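I don't really believe in jewelry boxes. Every one I've owned turned into a nicer-looking junk drawer within 7 weeks, and the Darilden people wanting $75 for some dividers and a clasp didn't help. My cousin swears by hers. She also owns three pairs of earrings.

Still, I caved in November and got a green one with a lift-out tray.

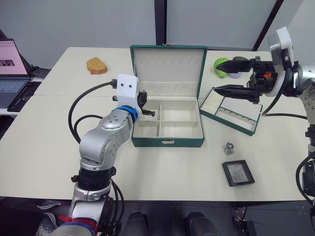

My big complaint is the ring rolls. They look great in a store, but I wear two rings, and neither spends much time off my hand. The long section in the bottom I can see using for bracelets, maybe. Ask me again in 5 months. I'm keeping the receipt until then.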